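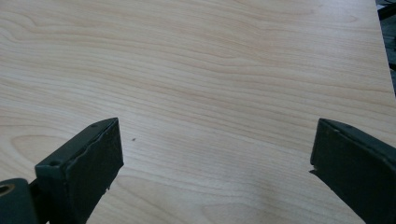
The two fingers over a wood-grain worktop, seen from the gripper's own camera. Chips and all.

Civis Hand-Held Gripper: Frequently Asked Questions

Last updated 20/02/2020

What do I get for my money?

A hand-held gripper with two fingers, a camera mounted on it, a charging lead, a carry case and a booklet. Siu-fong Yen wrote the booklet and would like it known that she did not choose the cover. The fingers are fitted before we post it. You squeeze the handle, the fingers close, and the camera records what they were doing at the time.

So it's a robot?

It's the end bit of one, with you as the rest. You carry the gripper about and do a job with it, and the recording is used later to teach a robot arm to do the same job. If you were hoping for something that does the washing up on arrival, we share your disappointment.

Do I need to own a robot arm?

Not to make recordings. Plenty of our customers hire the gripper, fill a memory card and send the results to somebody else who has the arm and the electricity bill. If you do have one, the same fingers fit the Erraji wrist plate, which we sell separately.

The fingers in your photo are chipped. Will mine be?

New ones aren't. Give it time. The inner edges and lower corners take most of the knocks, and that's where the damage shows first. We used to photograph a fresh pair for this page and then spend our mornings answering emails from people whose own pair no longer matched it.

When should I replace them?

When they stop holding things. A ragged edge looks dreadful and often makes no difference at all to picking up a mug. Try the test on page 3 of the booklet: pick up a playing card by its edge, turn it over, put it down. If you can't manage that after a few goes, and somebody else in the building can't either, order a new pair. We suggest the second person because the fault is sometimes in the squeezing.

How long does a pair last?

Our workshop in Millberg changes them at 3,000 grips, whatever state they're in. Customers who mostly handle cloth and cardboard go well past that. One who was sorting gravel did not.

Can I change the fingers myself?

Yes. You need the small hex key from the lid of the case and a tray to put the screws in. Take off one finger at a time, so that you always have the other to look at when you forget which way round it goes. Do the screws up until they stop, then leave them alone. Please don't use glue. We can always tell, and the repair costs more than the fingers.

What sort of surface should I work on?

Anything flat that stays put. Pale laminate does nicely, as dark fingers show up well against it. Shiny tops will pick up a bit of glare from the window or the ceiling lights, and a little of that is fine. A lot of it is a blind or a different table. Glass is allowed but you won't enjoy it.

Does the table have to be spotless?

No. Crumbs happen. A robot that has only ever met clean tables will be in for a shock when it gets to yours. Wipe up anything sticky, mainly for the sake of the fingers.

Will it scratch my furniture?

It can if you lean on it. Keep the tips just above the surface until you're ready to pick something up, and come down gently. New users tend to press as if they were sealing an envelope, and it wears off by the second afternoon. We don't pay for tables. This is in the hire terms, in quite large type.

Who sees what the camera records?

You do, and whoever you send it to. Nothing leaves the gripper until you take out the card. The camera points at the fingers, but it will also take in whatever lies beyond them, so move your bank statements.

How heavy is it?

The gripper weighs 700 grams with the camera on. That sounds like nothing, and it is nothing for the first half hour. Swap hands, or swap people. The handle suits left and right equally, having been designed by one of each who refused to speak until it did.

Can I hire one before buying?

Yes. The shortest hire is 2 weeks, and if you go on to buy we take the hire fee off the price. Hire grippers come with used fingers. They have passed the card test, and a spare pair is in the case if you'd like to start again.

Where do I collect it?

From our counter in Brotumthorpe, round the back of the old printworks, or by courier. The counter closes for stocktaking in July, so any hire that ends then should be sent back by post. Please use the case. We have had one returned in a pillow.

What does the guarantee cover?

The handle, the camera and everything that moves, for 3 years. Fingers are treated as wearing parts, like brake pads or pencils, and aren't covered. Dropping it down the stairs isn't covered either, though Siu-fong will want to hear how it landed.

My question isn't here.

Send it through the contact form and choose "Gripper" from the list. Choosing "Other" gets you the person who does the invoices. He is very pleasant and will forward it to us.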